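Hirkport Reading Lounge: Tables, Books and Small Objects

A gallery of the ground-floor lounge, compiled by Cecilia Tetteh 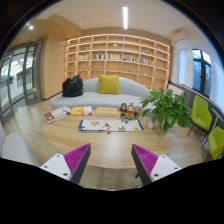 The lounge at Hirkport opened to the public in September, in what had been the records store of the Rivmont building. It is used for reading, for drawing and for the story sessions run by Aba Ametepe. The pages in this gallery deal with the furniture and with the items put out on it. Entries follow the order in which the tables are set, starting with the main one.

Main table

Light wood with a rounded outline and visible grain. No cloth is used. The edge has no sharp corners, and children can approach from any side. The surface is wiped with a damp cloth at closing time and dried at once. Wax polish was tried and given up, as it left marks on the undersides of the books.

Picture spread

White surface, dark blue at the left and right ends, laid flat in the middle of the table. The illustrations are separate from one another: a pale orange-red figure towards the left, one in yellow, blue and brown near the centre, a grey-green one to the right of that. Readers may begin with any figure and work outwards. Aba Ametepe usually asks the group to choose one and say where it is going. Answers are not corrected.

Small red item

Dark red, just below the middle of the spread, on the bare wood. Small items are returned to the tray at the end of the day. Anything left over goes into the drawer marked Arthur, after the story character whose parts were first kept there.

Diagonal book

At the far left of the row, with a dark red section at the lower left and a cover in whitish and grey tones. Books on the table need not be squared up during opening hours. They are straightened once, in the evening.

Yellow and white book

Bright yellow on the left part, with an orange-tan design. The right part is mainly white with small coloured marks. Strong yellows fade first in this room, and titles of this kind are moved off the table in summer when the afternoon light reaches it.

Thick pale yellow book or box

Lies flat, cream along the front edge. The marking on the top is faint. The catalogue treats books and boxed sets alike under one heading, Table Stock, and a faint marking does not count as damage. Replacement is considered only when pages or contents are missing.

Figurines

A compact group to the right of the thick yellow item. One has a dark head and a black and red body, one an orange-red top and a pale face, one is red and green. Figurines are kept beside the books during sessions and may be carried to other seats. They are not lent out.

Notes on the stock

The lounge list stands at 123 titles, of which 79 are picture books. The remainder are early readers, atlases and a short run of craft manuals. New stock is entered in the Fakemer register on the day it arrives, with the shelf mark in pencil inside the back cover. Stickers are not used on the spines of picture books because the narrow ones leave no room for the title.

Each table is changed over every 2 weeks. The person on duty takes the old selection back to the shelves, checks the bindings and sets out the new one. Large flat items go in the middle, smaller books in a row behind, figurines at one end. The arrangement leaves the near side of the table free for elbows and paper. A maximum of 3 large items is allowed on a table at any one time.

Repairs

Loose pages are put aside in the grey folder at the desk. Torn pages are mended with thin paper and paste. Clear household tape is not accepted, including on books given to the lounge by readers, and should be reported to the desk if found. Figurines with chipped paint stay in use unless the edge is sharp.

Using the table

Pencils and wax crayons are permitted. Felt pens are kept at the desk and used only at the drawing bench. Drinks stay on the window shelf. Readers who want the table for a group should write the time and the number of seats in the book by the door. Group bookings end half an hour before closing so that the table can be cleared and wiped.

Corrections to titles or shelf marks may be left at the desk for Cecilia Tetteh.

Page last revised Tuesday, June 19, 2018.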